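Multiprise Plarkska, modèle long blanc : avis après plusieurs mois

Publié le 3 mars 2023 dans Bureau et maison

J'ai acheté cette multiprise chez Skosavero pour remplacer deux blocs plus courts branchés l'un dans l'autre, ce qu'il ne faut pas faire. Elle devait alimenter l'ordinateur, l'écran, une lampe et les chargeurs. Le choix s'est fait entre la Plarkska et la Mollow, vendue un peu moins cher mais avec un câble nettement plus court. La prise murale de la pièce étant loin du bureau, la question a été vite réglée.

L'emballage est un simple carton, sans plastique, avec une notice en 5 langues. Les consignes d'entretien tiennent en quelques lignes : débrancher, essuyer avec un chiffon sec, pas de produit liquide. Le boîtier est blanc et le reste assez bien, à condition de s'en occuper. Posé au sol, il ramasse vite la poussière, surtout aux extrémités et le long des bords. 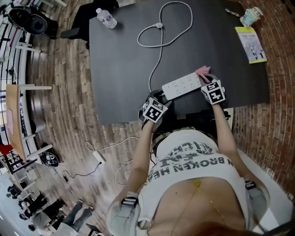

Le câble est le point qui m'a fait hésiter à mettre la note maximale. Il est assez long pour contourner un meuble et passer derrière une étagère, mais il garde la mémoire de son enroulement. Débranché et posé sur la table pour le ménage, il fait encore une grosse boucle torsadée juste avant la fiche. Je l'ai laissé déroulé tout un week-end sans grand résultat. Derrière un bureau cela ne gêne pas, le long d'une plinthe il faudra des attaches.

Les prises tiennent bien les fiches, un peu trop au début. Pour retirer celle de la lampe, je devais bloquer le boîtier de l'autre main. Cela s'est assoupli depuis. Les gros chargeurs carrés restent un problème : ils débordent sur l'emplacement voisin, et j'en perds un chaque fois. C'était pareil avec mes anciens blocs.

Pas de chauffe anormale au toucher, même en fin de journée avec tout allumé. Je n'y branche ni radiateur ni bouilloire.

Pour la fixation murale, je ne peux rien dire, la mienne est simplement posée. Une collègue a pris la même pour l'atelier de la rue Conceição et l'a collée sous un plateau avec de l'adhésif double face. Elle s'est décrochée en mai, il vaut mieux visser un support.

Points positifs : longueur du câble, bonne tenue des fiches, nettoyage facile.
Points négatifs : câble qui reste vrillé, emplacements trop rapprochés pour les gros chargeurs.

Je la rachèterais pour un bureau. Pour une table que l'on déplace souvent, je prendrais un modèle plus court.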